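Flat Enough: How Table Makers Deal With Moving Wood and Moving Floors

A tabletop is sold as a flat object, and for most buyers the matter ends there. For the people who make and install tables, flatness is a tolerance, and it has to be stated over a length. A top that is true across the width of a hand may still carry a long, shallow bow from end to end. At Rorkico, a small furniture shop that supplies offices and schools, the two figures are kept on separate lines of the inspection sheet.

The shop checks each top with a steel straightedge 1000 mm long, laid along both edges, across the middle and on both diagonals. A feeler gauge goes into any gap. The limit for a work surface is 2 mm over the full length of the straightedge. Tops that miss it go back to the flattening bench or are sold as seconds.

"Most of the rejects are cupped," says Noreen Tierney, who runs inspection. "One face was finished and the other was left bare, or it got one coat where the top got two. The bare side takes up moisture faster and the panel curls away from it."

Cupping is a problem of balance. Wood swells across the grain when the air is damp and shrinks when it is dry, and a panel sealed equally on both faces moves more evenly. The same rule applies to boards with a bonded surface layer. If the layer goes on one side only, the glue line pulls as it cures, and the board follows. A backing sheet of similar stiffness on the underside evens out the pull.

Storage matters as much as finish. Tops stacked flat on bearers that line up vertically will usually stay flat. When bearers are out of line, the load bends each panel between them, and over a damp May the bend can become permanent. Honeylyn Villanueva, who manages the warehouse, has the bearer positions painted on the floor.

The second half of the problem begins on site. Floors slope, and legs are cut to a common length. A single table on a sloping floor slopes with it, and few users object. Two tables placed edge to edge are another matter. Any difference in height appears as a lip at the joint, where a sheet of paper will catch.

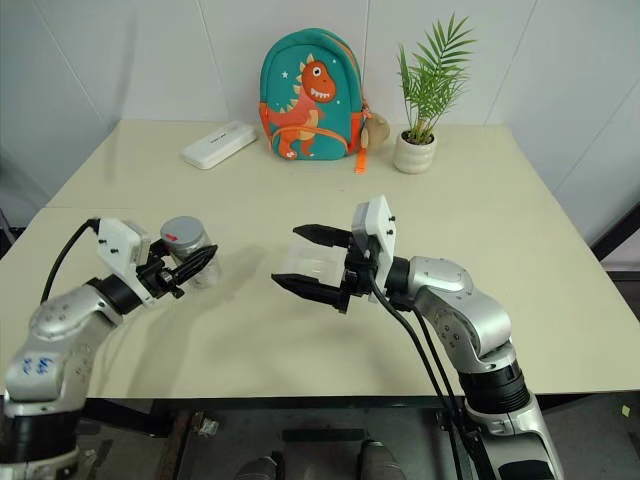 Page last modified: May, 3:12 p.m.

Installers correct the lip from the lower table upward. Virgilio Cruzado starts with the leg nearest the joint, turns the foot until the two edges meet under his fingertip, and then moves to the far legs. Working in the opposite order tends to lift the joint again. When the edges agree, he fits connecting plates underneath, with slotted holes so that the panels can still swell and shrink.

Plates should never be used to force a bowed edge into line. The screws will hold for a season, then loosen as the panel works against them. A top that needs force needs to go back to the shop.

Rorkico sends a spare set of adjustable feet with every paired order. The feet have a travel of 3 mm in the short version, and longer ones are stocked for older buildings.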